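Linusdale to change water billing in July

Linusdale households will get their water bills every month instead of every quarter beginning in July, under a plan the town council approved Sunday at a special session.

The change covers every home and small business on the town system. It comes with a new base charge, a new way of reading meters and a longer period to pay before a late fee is added.

Under the old schedule, customers got four bills a year, and many of them came due at the same time as property tax or heating bills. The water department said late payments have gone up each winter. Monthly bills will be smaller and will arrive on the same date each month.

The base charge will be based on a daily rate spread over 365 days, so a short month will cost slightly less than a long one. Water use will still be charged by the gallon on top of that. The price per gallon does not change this year.

Customers will have until the end of the following month to pay. The late fee stays the same, but it will be charged once per bill and will no longer be added again if the bill is still open at the next reading.

The town has also signed a contract with Verkico to supply meters that send readings by radio. The first 300 meters will go in on the east side, where the pipes are oldest and where several meters sit in basements that are hard to get into. The rest of the town will follow in stages, with the streets north of the rail line last.

Work at each address is expected to take less than an hour. The water will be off for part of that time. Residents will get a card on the door a week ahead with a morning or afternoon slot, and they can call the department to change it. An adult has to be home if the meter is indoors. There is no charge for the new meter or for the visit.

Until a home has its new meter, the department will estimate use for two months out of every three and correct the amount after a regular reading. Customers who don't want an estimate can send in their own reading by phone or drop it off at the counter in town hall before 5 p.m. on the last working day of the month.

Several residents spoke against the estimates at the session. One man from the east side said his last estimated bill, sent when his meter was buried under snow, was nearly double what he had used, and that it took until spring to get the credit. The department said corrections will now show up on the next bill.

Others asked about leaks. At present a running toilet or a cracked line can go unnoticed for most of a quarter. The radio meters report once a day, and the department plans to send a letter when water runs through the night without stopping. A customer who fixes a leak within 30 days of the letter can ask for part of the extra cost to be taken off, one time per address.

The council also heard a short report on the Brorero pumping station, where one of two pumps has been out of service. A replacement part has been ordered from Khosravi, the firm that built the station. The second pump has been able to handle normal demand, and no limits on lawn watering are planned for now.
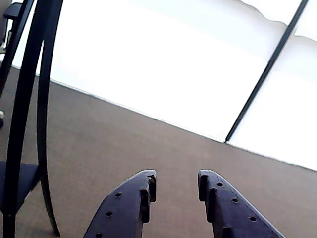 Landlords will need to decide before the first monthly bill whether it goes to them or to the tenant. Forms are at town hall and the library. If no form comes in, the bill will go wherever the quarterly bill went. Buildings with a single shared meter will continue to get one bill in the owner's name.

People who pay by automatic bank transfer do not have to do anything. The amount withdrawn will change with the first monthly bill. Those who use their bank's own bill-pay service should check the account number, which will have two extra digits at the end. Payments sent with the old number will be accepted through the end of the year.

At present 162 households get the town's reduced rate for seniors and people with low incomes. They will be moved to the monthly schedule without having to apply again, and the discount will be split evenly across the monthly bills. New applications are taken all year at the town hall counter. Applicants should bring a recent bill and proof of income.

The last quarterly bill goes out at the end of June. Any balance left on it will be carried over to the first monthly bill and listed on a separate line. Customers who can't pay a carried balance all at once can ask the department for a payment plan of up to six months.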